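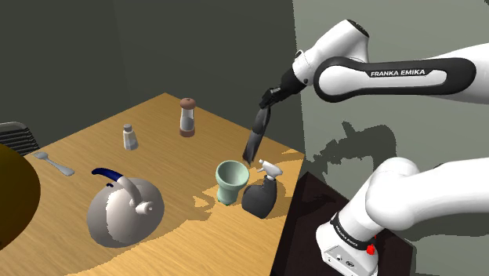 A white and black robot arm over a wooden table. Computer-made picture.

142 shares

How does a van tell the office where it is?

Words by Xinyi Tan. Checked by Indrek Eglītis.

A delivery company with a lot of vans needs to know where each van is, how fast it is going and whether anything is wrong with the engine. The drivers could telephone the office, but they are driving, and using a handheld phone at the wheel is against the law. Instead, a small box in the van sends the information by itself. The name for this is telematics. The first part of the word comes from "telecommunications", meaning sending messages over a distance. The second part comes from "informatics", the study of information.

What is inside the box?

The box is usually hidden behind the dashboard. A common type is small enough to hold in one hand. It contains a satellite receiver, a movement sensor, a small computer, some memory and a radio that works like the one in a mobile phone. It takes its electricity from the van's battery. Many boxes also have a tiny battery of their own, so that they can still send a message if the van's battery is disconnected.

Finding the position

Satellites travelling round the Earth send out radio signals all the time. Each signal says which satellite it came from and exactly when it was sent. The receiver in the van notes when the signal arrives. Radio signals travel at the speed of light, so the time taken shows how far away the satellite is.

One distance is not enough. If you know only that you are a certain distance from one satellite, you could be in a great many places. A second satellite removes most of those places, and a third removes nearly all the rest. The receiver needs a fourth as well, to correct its own clock, which is much less accurate than the clocks on the satellites. On open ground it can often hear more than four. Between tall buildings the signals may bounce off walls and arrive late, and then the van can appear on the map in the wrong street. In a tunnel there is usually no signal at all.

Listening to the van

A modern van already has many small computers in it. One looks after the engine, another looks after the brakes, and so on. They are joined by a pair of wires called a bus. (It has nothing to do with the kind you ride in.) The computers send each other short messages along the bus. The telematics box can be connected to it and read some of the messages. Here is what a few of them might say:

Engine speed: 2000 revolutions per minute
Road speed: 40 miles per hour
Fuel level: half full
Warning light: off

"Revolutions per minute" means how many times the main shaft of the engine turns in one minute. A diesel engine turning at 2000 is working steadily. If the number is high while the van is standing still, the engine is burning fuel and the van is going nowhere.

Feeling the bumps

The movement sensor is called an accelerometer. It measures changes in speed and direction. You have felt the same changes yourself: when a car brakes hard, your body seems to be pushed forward against the seat belt. The sensor records this as a number. A gentle stop gives a small number and a sudden stop gives a large one. A very large number may mean a crash, and some boxes will then send an alert straight away.

Sending the message

The box puts the position, the time and the readings together in a small packet of data. The radio sends the packet to the nearest phone mast, and from there it travels over the internet to a large computer called a server. The person in the office looks at a screen with a map on it. Each van is a dot.

If there is no phone signal, the box keeps its packets in memory and sends them later. The dot on the map stays where it was until they arrive.

Who uses the information?

Tuncay Aydoğan plans the routes at Grusex, a parcel firm in Clerkine. When a road is closed he looks for the nearest van on the map and sends the driver another way. In October, when it begins to get dark earlier, he changes the order of the stops on the country routes.

Hongjun Long works in the firm's garage. He uses the distance each van has travelled to decide when it needs new oil or a check of the tyres.

Is it fair to the drivers?

A box that records a van also records part of somebody's working day. In Britain a firm should tell its drivers what is collected and why, and should keep the information safe.

Words to know

Accelerometer: a sensor that measures changes in speed or direction.
Bus: wires shared by several computers.
Packet: a small bundle of data.
Server: a computer that stores information and sends it to other computers.

6 comments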